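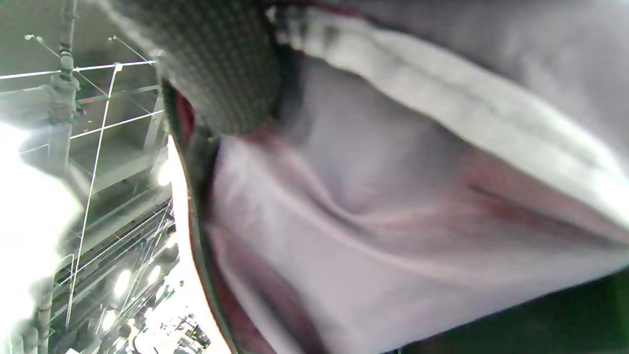

Home | Forums | Local Weather & Roads | New Posts | Search | Log In

Kallow River levels — anyone on the east side still stuck?

mudroom_47
River gauge at the Kallow bridge was still climbing at 6 am when I checked. We're on the low end of Histovport Road, been out of the house since yesterday afternoon, staying at my sister's. Grabbed what was near the door. So I've got a knit sweater with the bumpy texture, dark green-gray, and some pale pinkish-white fabric and that's pretty much my wardrobe and bedding right now lol. Anyway, question is whether the county is letting anyone back in past the feed store. Website says "limited access", whatever that means. Phone line just rings.

gravelpit
No. Tried at 7. Deputy turned me around at the feed store, said residents only with ID and only west of the culvert. East side is a no. Water's over the road in two places and the shoulder's gone on one of them.

mudroom_47
ugh. ok thanks. Did he say when

gravelpit
Nope. "When it's down."

tworiversdad
We're up on the Zisamia side and it's fine here, just soggy. Creek came up to the second fence post and quit. Power blinked a few times overnight. If anybody needs a place to park a trailer or put some animals we have the back field, it drains ok. PM me.

henhouse_annie
tworiversdad you may get a PM from me, I've got 29 hens in a horse trailer and they are not happy. Neither is the horse

tworiversdad
bring em. Gate code in your inbox. Come in the north way, the south lane is soup

sumpandcircumstance
Can we talk about how the warning came out AFTER the water was already on the road? I got the text at 4:15. My neighbor's truck was already sitting in it by 3:30. Same exact thing happened in January and we were told they'd fix it.

gravelpit
Got mine at 3:50 fwiw. I think it depends on your carrier.

sumpandcircumstance
Then it's a bad system. A flood warning shouldn't depend on who you pay for your phone.

benchmark_b
I'll push back a little. The forecast had the river going over since the night before. It was on the radio, it was on this board, there's a pinned thread. I moved both my vehicles at suppertime. Folks who live on the flat know what the flat does.

sumpandcircumstance
Some people work nights. Some people have lived here six months. "Should of known" isn't a warning system.

benchmark_b
Didn't say it was. Saying don't wait for the text.

mudroom_47
You're both kinda right? I saw the forecast and figured it'd be like January, up to the ditch and back down. It came up a lot faster this time. I had maybe half an hour once it hit the driveway. Wish the text came sooner, also wish I'd moved the freezer.

culvertwatcher
The reason it came up faster is the culvert by the Uniyal yard. It's been half plugged since fall. I reported it twice, have the ticket number and everything — 2333 — and it still says "open". Water backs up behind it then goes around through the low lots all at once.

benchmark_b
That culvert is not doing that. The whole river is over. You could have a brand new culvert and the flat would still be under.

culvertwatcher
Under, yes. That fast, no. Go look at it when the road opens.

benchmark_b
I've looked at it plenty

henhouse_annie
Hens delivered. North way is good but there's a branch down just past the mailboxes, keep left. Thank you tworiversdad!! One of them already laid.

nightshift_pam
Anybody know about the water? As in drinking. We're on a private well on the east side, the wellhead was under for sure. Do I have to get it tested or can I just run it for a while

gravelpit
Don't drink it. Dont just run it either. Needs to be disinfected and then tested, the health dept had free kits last time. Bottled til then.

nightshift_pam
ok. Is the town water ok tho

tworiversdad
Haven't seen any notice on town water. Would check with them before you fill jugs, I'm on a well myself.

mudroom_47
Update, gauge has dropped a little, first time since yesterday. Around 6 inches off the high. Still over the road from what my neighbor can see out his upstairs window, he stayed. Says my porch steps are showing again, cant tell about inside.

gravelpit
That's good. Take photos before you move anything, every room, the line on the wall too. Insurance gave me fits last time over stuff I'd already hauled to the curb.

sumpandcircumstance
And write down what time you got the alert. I'm collecting them for the county meeting. Post it here or PM, with your carrier.

benchmark_b
3:50. And I'll come to the meeting, for what it's worth.

mudroom_47
4:10 for me. Will post when they open the road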